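Skarkovden Laundry Data: Project Report
January 9, 2018

Our plan in September was to record 100 demonstrations of a humanoid loading a washing machine and train on all of them. We kept 30. I doubt that is enough, and I doubt the other 70 would have helped much.

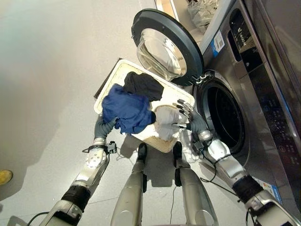 Each run was steered by one of us, so the learner mostly copies our habits. The 2 operators reach for cloth differently, and the Windeven software stores both styles under one label. We asked for separate labels and got them 4 weeks late.

Dark knits worry me most. From the wrist camera, folds merge into one black shape, and I could not always mark where the grip began.

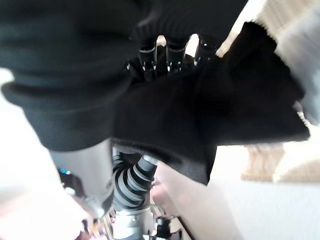 Photo: Skevosness project group

The Tennant write-up we were given calls such clips "rich." Rich in what? Until the model is tested on clothes it has not met, I would not claim it has learned anything about laundry.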